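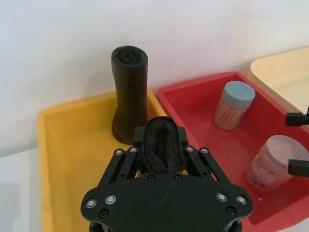
Open day at Grernon, the sorting table.

I only went because Nisreen Fakhoury had a spare ticket and Bakhtiari's café was shut. That's the truth of it. She wanted to see where her sister Randa worked, and I wanted a free sandwich.

We were in a group of 13, packed along a rope. Randa was in charge of the table, in a Grernon polo shirt that still had the fold lines in it. She waved at us, then remembered she was being professional and stopped.

"Two arms, three bins," she said. "Yellow, red and cream."

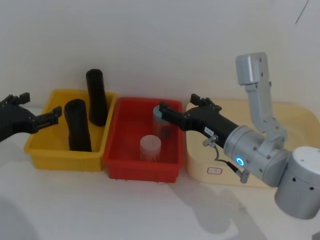 A man next to me asked what it cost. Randa said she couldn't say, and he said he'd heard 3000 a month from someone at Jarnon, and she said well, then, he knew more than she did. Nisreen loved that. She dug me in the ribs so hard I dropped my leaflet over the rope and had to leave it there.

I've never been good at watching things in silence, so I asked if the arms had names. Randa went pink. The left one was Hunder, she said, after her first landlord (a grabby man, by all accounts!), and the right one didn't have a name yet.
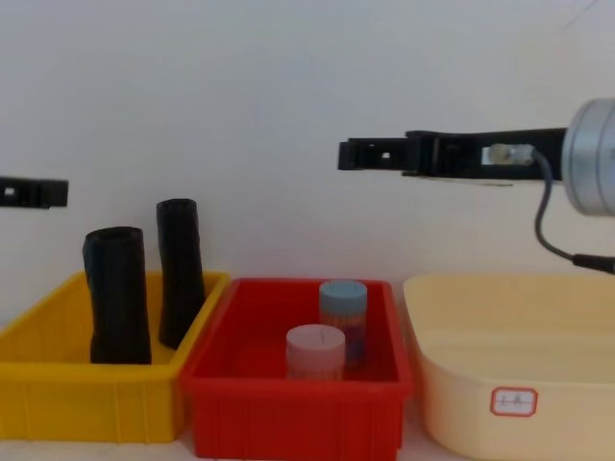

"Call it Modupe," said a voice at the back – and there was Modupe Afolabi, my old boss, whom I'd last seen in April two years before, when I walked out in the middle of stocktaking. I'd have hidden behind Nisreen, only she's tiny.

Modupe squeezed through to the rope and stood beside me. We both looked very hard at the toothpicks.

"You still owe me a stapler," she said.

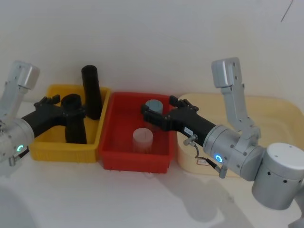 The sorting table

They were egg. I gave her mine.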